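The well chapel at Metthorpe and the pilgrims who may have used it

Most parish histories of Metthorpe say that pilgrims stopped at the well chapel on their way to the coast.
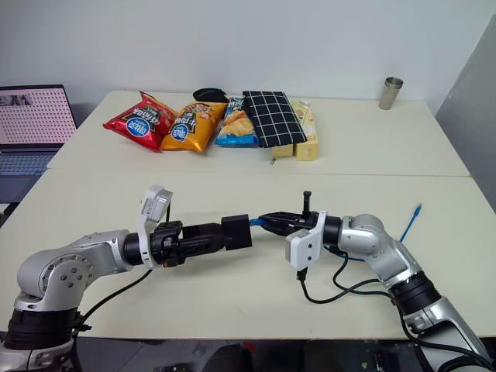

The claim goes back a long way, and it has been repeated so often that few people ask where it came from. Over the winter our group went through what survives in writing, and this item sets out what we found. The short version is that the chapel was certainly there, the well was certainly visited, and the link with a pilgrim road is weaker than the signboard suggests.

The earliest mention of the chapel is in a rental drawn up for the manor of Rimel. It lists a small piece of meadow "lying next the chapel at the well," held for a rent of two hens and a day's work at harvest. The clerk gives no dedication. He uses the chapel only as a landmark, so it must have been standing long enough for everybody to know it. Two later rentals repeat the entry with slightly different spelling, and the second drops the hens.

The dedication to St. Catherine first appears in a will. A Metthorpe widow left a wax taper "to burn before Saint Katerine at the well" and a length of cloth for the altar. Wills are good evidence for this kind of thing. People left money to the places they knew, and they usually named them with care. Five other wills from the same register mention the chapel, and all of them came from people living in Metthorpe or Rimel. If strangers were leaving gifts there, they are not in this register.

Now to the pilgrims. The story as it is usually told says that travelers landed at the river mouth, walked inland by way of Rimel, drank at the well and slept in a hostel beside the chapel. The first person to put this in print was a vicar of the 19th century, who wrote a short guide to raise money for the church roof. He gives no source. In his first edition he says pilgrims "may well have rested here." By the second edition they "rested here," and a hostel with a thatched roof has been added. Every later account we have read follows the second edition, in some places word for word.

That does not make him wrong. He had access to papers that have since been lost, including a chest of deeds which was kept in the vestry and went missing after his death. He also talked to older parishioners, some of whom called the lane below the church Palmer Lane. A palmer was a pilgrim who had been to the Holy Land, so the name looks promising. It was also a common surname. A family called Palmer held land on that side of the village for several generations, and the lane runs directly past what used to be their yard. We think the family is the more likely explanation, but we can't rule out the other one.

There is better evidence from the churchwardens' accounts. In 1571 the wardens paid a laborer to carry stone "from the olde chapell" for mending the churchyard wall. A second payment, to a carter, follows a few lines down. By that date the chapel was out of use and at least partly taken down. The same page records the sale of a bell. It does not say which building the bell came from, although earlier writers have tended to give it to the chapel.

Anyone who wants to look for the stone can still try. The north wall of the churchyard has a stretch of squared blocks low down near the gate, quite different from the rubble on either side. One block has a worn molding on it and was clearly cut for something finer than a wall. The best time to see it is late afternoon, when the light comes along the face of the stone.

The well itself outlasted the chapel by a long time. Village people used the water for sore eyes well into the last century, and several members remember grandparents who kept a bottle of it in the pantry. The custom was to draw it before breakfast and to go home without speaking. Similar customs are recorded at wells all over the country, many of which never had a chapel or a saint attached to them. The spring may have been visited before the chapel was built, but we have no written source for that, and we would rather leave it open.

We also looked at the badge. A small lead badge in the shape of a wheel was plowed up in a field between Metthorpe and Rimel and is often brought forward as proof of pilgrims. The wheel is the sign of St. Catherine, and badges like this were sold at a number of her shrines. It shows that somebody who owned a pilgrim badge lost it in that field. It could have been a traveler on the way to our well, or a Metthorpe farmer who had been somewhere else and come home again. The back of the badge is plain and gives no help.

Where does that leave the signboard by the lych gate? It states that the village was "a busy stop on the pilgrim way," and we would like to see that wording softened when the board is next repainted. A sentence saying that the chapel drew local people, and possibly travelers, would be closer to the records. The parish council has been sent a copy of our notes.

There is one more place to look. The bishop's registers for this part of the diocese have never been fully indexed, and they sometimes include indulgences granted to people who visited or helped to repair a small chapel. If one was granted for the chapel at the well, it would be the first solid sign that visitors were expected from outside the parish. The registers are in Latin, heavily abbreviated, and slow going. Two members have started on the earliest volume – further help from anyone who can read the hand would be very welcome.

Transcripts of the rentals, the wills and the wardens' accounts are in the blue folder in the local history cupboard at Metthorpe library. Please ask at the desk for the key and put the pages back in order. The next meeting is on Tuesday at 7:30 p.m. in the upstairs room, and the subject will be field names on the Rimel side of the river. Old maps, deeds or family papers that show any of these names can be brought along on the night and will go home with their owners.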